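Wie Roboter bei der Arbeit helfen

Eine Seite für Kinder ab acht Jahren aus der Reihe "Arbeit verstehen"

Viele Menschen arbeiten in Lagern und Packstationen. Dort werden Dinge sortiert, eingeräumt und für den Versand vorbereitet. Manche dieser Aufgaben übernehmen heute Maschinen. Man nennt das Automatisierung. Das Wort bedeutet, dass eine Maschine einen Arbeitsschritt selbstständig ausführt, nachdem Menschen sie dafür eingerichtet haben.

Was ist für einen Roboter schwierig?

Eine Kiste mit geraden Kanten kann ein Roboter meist gut greifen. Eine kleine Tüte mit Keksen oder Bonbons ist viel schwieriger. Sie ist weich, sie glänzt, und sie kann jedes Mal anders liegen. Manchmal liegt eine Packung auf der anderen, und dann muss der Roboter erkennen, wo die eine aufhört und die nächste beginnt. 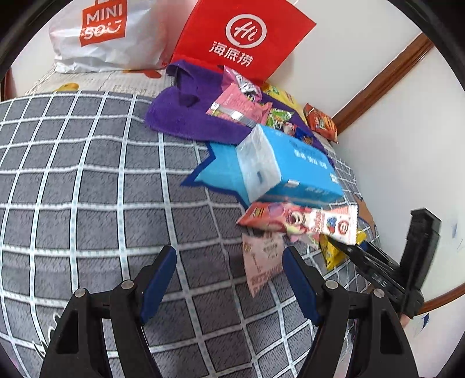
Menschen lösen solche Aufgaben, ohne lange nachzudenken. Die Hand spürt, wie fest sie zudrücken darf. Ein Roboter muss das erst lernen, und dafür braucht er sehr viele Beispiele. Bei der Firma Trindik, die Päckchen mit Süßigkeiten und kleinen Haushaltswaren zusammenstellt, zeigen deshalb die Beschäftigten selbst, wie es geht. Sie halten einen Greifer mit zwei Backen in der Hand und nehmen damit Packungen auf. Eine Kamera am Greifer zeichnet die Bewegung auf. Ein Computer wertet die Aufnahmen später aus.

Für das Sortierprogramm mit dem Namen Nedex wurden auf diese Weise mehr als 3000 Griffe gesammelt. Geübt wird mit gewöhnlichen Dingen: mit Chipstüten, mit Taschentüchern und mit kleinen Snackpackungen.

Was verändert sich für die Menschen?

Früher hat Vichien Prasertsri bei Trindik den ganzen Tag Packungen in Behälter gelegt. Am Abend taten ihm oft die Schultern weh. Heute räumt er nur noch am Vormittag ein. Ab 13 Uhr übt er mit dem Greifer oder prüft die Aufnahmen. Dafür hat er einen Kurs besucht - elf Unterrichtsstunden, verteilt auf mehrere Wochen.

Stefaniia Sirko leitet die Frühschicht. Sie achtet darauf, dass alle die neuen Geräte ausprobieren können und dass die Pausen eingehalten werden. Auch das Halten eines Greifers strengt nämlich die Hand an. Jeden Donnerstag bespricht sie mit ihrer Gruppe, was gut funktioniert und was geändert werden soll.

Manche Beschäftigte machen sich Sorgen. Sie fragen, ob der Roboter ihnen eines Tages die Arbeit wegnimmt. Diese Frage ist wichtig. Bei Trindik wurde vereinbart, dass niemand wegen Nedex entlassen wird. In anderen Betrieben kann das anders sein. Darum sprechen Betriebsräte und Gewerkschaften mit, wenn neue Maschinen eingeführt werden.

So wird ein Griff geübt

1. Die Packungen werden auf dem Tisch verteilt. Sie dürfen auch schräg oder übereinander liegen.

2. Die Person öffnet die beiden Backen des Greifers und führt sie links und rechts an eine Packung heran.

3. Sie schließt die Backen langsam, hebt die Packung an und legt sie in einen Behälter. Danach folgt die nächste Packung.
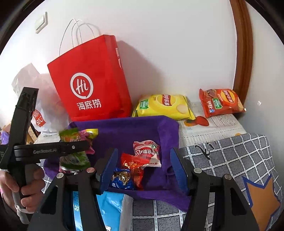 4. Am Ende wird der Behälter geleert, und die Übung beginnt mit einer neuen Anordnung von vorn.

Wörter zum Nachschlagen

Automatisierung: Eine Maschine führt einen Arbeitsschritt selbstständig aus.

Greifer: Werkzeug, mit dem ein Roboter oder ein Mensch Gegenstände fasst.

Betriebsrat: Gruppe von Beschäftigten, die von ihren Kolleginnen und Kollegen gewählt wird und deren Interessen vertritt.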